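Open Day at the Forkel Hall, Rekville

Photo gallery
Posted 2026-07-03

The Forkel Hall opened its doors to visitors for the second year running. The hall is on the east side of Rekville, behind the old Niven bus depot, and it is used by a handful of small automation firms and by the technical college. We counted 353 people through the gate, up from 220 last year. There were 14 stations, most of them running all day with a break at noon.

We had one photographer for the whole building, so most of the stations are missing from this page. Visitors who took pictures of their own are welcome to send them to the hall office, and we will add them as we get to them.

The two-arm table belongs to Flanditz, a firm that moved into the north bay in March. They set up a sorting job for the open day: small items go on the table, and the arms pick them up and put them in a bin. The job is simple on purpose. Flanditz wanted something a visitor could follow without a talk beforehand, and the staff kept their explanations short and answered questions as they came.
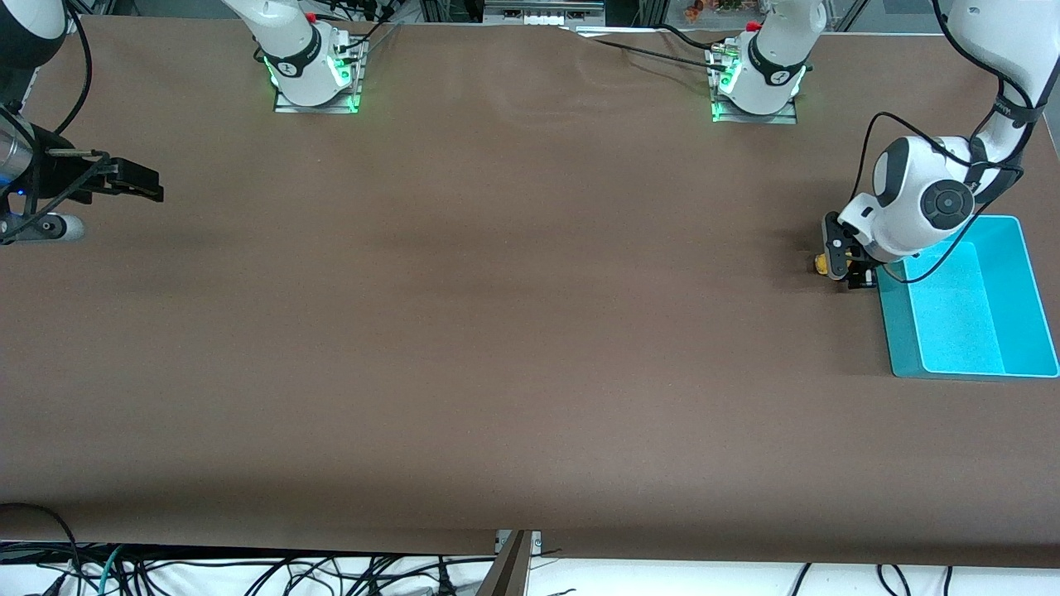
Small items are harder to handle than big ones, and most of the questions were about that. A large box gives a gripper plenty to hold on to. With something only a little wider than the fingertips, a small error in position means a missed pick. The Flanditz staff said most of their setup time goes into getting the arms to agree with the table about where things are. Moving the table means doing that work again, so they asked people not to lean on it.

The other common question was why use two arms for a job one could do. The answer was reach. Each arm covers its own side, and items that land in the middle can go to either one. Some of the firm's paying work also needs one arm to hold a part while the other does something to it, but that was not part of the open day.

Several children asked if the arms could play cards. The staff said they had not tried it.

Groups at the table were kept to 4 at a time during the busy part of the morning. The line reached the stairs before lunch and was mostly gone by two o'clock. Next year the table will be moved closer to the main door, where there is more room to wait.

The hall is closed to visitors for the rest of the summer. School groups can ask for a tour through the front office, and requests should come in at least two weeks ahead.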